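The Bin Test
An afternoon at Clerkano's open house, where the robot does the sorting and the visitors do the wondering
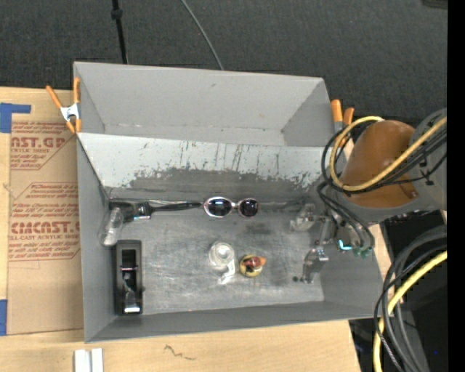 I had been promised a revolution before I found a parking spot. Clerkano, which builds picking systems for warehouses, opened its workshop to customers and a few reporters in July, and the invitation used the word "effortless" twice. Inside there was coffee, a rack of visitor badges and a talk that ran long.

The talk was mostly numbers. The software, called Tandach, had trained on 3,000 household items. It had made 1,755 picks in the week before we came. I asked how many of those had failed. Geeta Dixit, who runs the test floor, said she would have to look it up, and to her credit she did. The answer was 165.

That is a fair result for a workshop. In a warehouse it is a person walking over to fix things all day long, and that person's wages were missing from the slide about savings.

The items are what make the job hard. Sunglasses have thin frames and dark, shiny lenses. Clear plastic is worse — the light goes through it or bounces off the top, and the software has to guess where the edges are. Anything lying against a wall leaves the fingers little room. I liked that Dixit talked about all this plainly. The sales people did not.

Kanchan Nishad buys equipment for Semwal, a returns company, and had come with a short list of questions. What happens when a customer sends back something the system has never met? Who pays when a lens gets scratched? She got a good answer to the first and a brochure for the second.

"I'd take one on trial," she told me by the coats. "I wouldn't sign for ten."

Clerkano says pricing will come next spring. I have asked to see the failure log again before then.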